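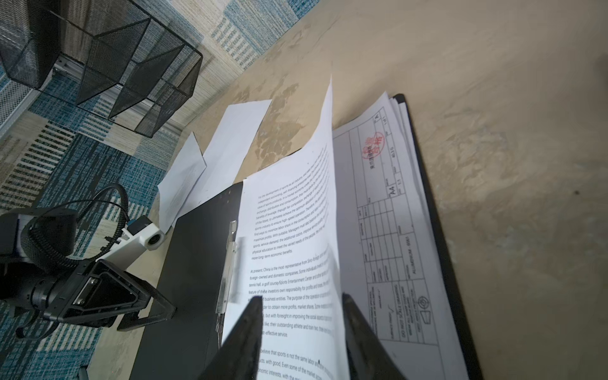
A printed page and the clipboard under it.

From: Huiling Hou
To: house museums list
Subject: Re: Opening hours at the Buravlow house

Dear Shona, dear all,

On Wednesday Shona Tosh wrote:

> Has anyone visited the button house in Buravlow since the new
> owner took over? I mean the one where the old tailor covered
> the whole staircase with buttons. I heard it opens only by
> appointment now, and that the upper floor is closed. I would
> like to bring my sister in May.
> Shona

I was there last month with Lucero Espinoza, so I can answer a part of this. Yes, you must write before you come. The owner is Mr Kimutai Mugo, who bought the house from the tailor's niece. He lives in the back rooms with his family and he takes visitors on three afternoons in the week, at most 44 people in one month. He answered my letter after nine days.

The staircase is open and you may walk on it, but please bring soft shoes. The upper floor was closed when we came. Mr Mugo told us that the ceiling above the bedroom must be repaired first, and that he has found 300 more buttons in a cupboard, which he does not want to glue anywhere until he knows what the tailor had planned for them. His wife would prefer to sell them. They discussed it in front of us for quite a long time.

The bus from Flostov stops at the bridge, and from there it is a short walk uphill. The café in the village was shut. I do not know if they have a toilet for visitors, I forgot to ask.

If somebody has older photographs of the bedroom, Mr Mugo would be glad to receive copies.

With kind regards,
Huiling

Recent topics on this list
Shell grotto at Kaewmanee, who has the key?
Zisley bottle chapel: roof fund
Setsuko Kamata: my visit to the clock barn
Re: Re: Concrete animals, moving them safely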